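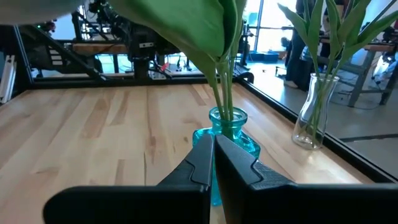

*Wrist camera view, fingers nearly closed in front of the teal vase. Clear vase behind, to the right.*

November 28, 2021. Vusach trial kit, glassware.

The trial kit runs out in 14 days, at which point we either pay Vusach or post it back in the foam it came in. I have already lost one piece of the foam, so there is a financial argument for liking it.

For those who have wisely stayed out of this: the kit is two fingers, the wrist camera, a mount and a licence for their grasping software, which is called Condatance and emails me more often than my family does. The brochure says it handles "delicate and transparent items straight from the box". We have a customer asking about flower arranging (Namusham, the events people), so I bought vases and stems and put the brochure to the test.

**Setup**

Mount went on the flange with the supplied bolts and one of ours. Camera calibration took three goes. The first two failed with the message "Calibration could be better", which I felt was personal. Third go passed with nothing changed except my tone.

Speed limited to 33 per cent throughout. Finger force at setting 5, which the manual calls "gentle" on one page and "general purpose" on another. Have asked Vusach which it is.

**Teal vase**

Good results, I have to admit. Condatance finds the rim nearly every time and draws a neat outline round it. The vase is thick-rimmed with a short neck and a faceted body, and I had expected the facets to cause trouble. They did, a bit: on a few approaches the fingers went for one of the bright shoulders, and the software reported high confidence in doing so. It reports high confidence in most things.

The leaves are a bigger nuisance. With the large one sweeping out over the top, the planner treats leaf and vase as one tall object with a very odd centre, and asks for a grasp well up the stems. Turning on "ignore soft parts" fixes this. The setting lives three menus down under Advanced, Legacy. I leave it to the reader to guess how I found it.

Fingers are nice. The ribbed texture on the outer slope does nothing I can discover, since we grip with the other side, but it looks expensive.

**Clear vase**

Less good. Left to itself, Condatance sees a bunch of stems standing up with no visible means of support. Fair enough, it's glass. It gets the thick base some of the time and then offers to pick the whole thing up from there, through the table.

Daylight makes it worse. The tall windows are at that end and by mid-morning there is a white patch on the wood beside the base, which was labelled "object, 0.91" in two separate runs. We did let it try to pick up the patch. Error 1019, grasp verification failed, and the manual's entire advice for 1019 is "check that an object is present".

Blind down on the near window for the afternoon: clear vase detected far more often, reflection no longer on offer. Vusach support suggested matt spray on the glass. I replied that Namusham might have views on matt spray. No answer yet.

**Other moans**

- The fingertips block a good part of what the camera is meant to look at. Once they close in front of the vase you get a thin strip of teal between them and that's your lot. The software copes by remembering where things were, and this holds up provided the things stay put.
- Camera cable is too short by the width of a hand. Taped along the wrist for now. Please don't tidy the tape.
- Log files are named by a number that resets at every restart. I have several run 1s, all different, all overwritten by the latest one.
- The licence dongle gets in the way of the mouse.

**Against the competition**

Ó Dálaigh quoted us for their soft fingers in May. Dearer, no camera, and the rep was frank that transparent stuff was "a known area of interest". On opaque things I'd call Vusach the better buy. On clear glass I suspect they are all as bad as each other and Vusach merely has the bolder brochure writer.

**Where it stands**

Leaning towards keeping the fingers and haggling over the software. They are sold as a bundle, naturally. Have asked for a price for the hardware alone and been sent a link to a webinar.

To do:

- Rerun the clear vase with the blind down from the start, same stems.
- Try force one notch lower on the teal one.
- Ask whether "ignore soft parts" can be made the default.
- Longer camera cable.
- Find the foam.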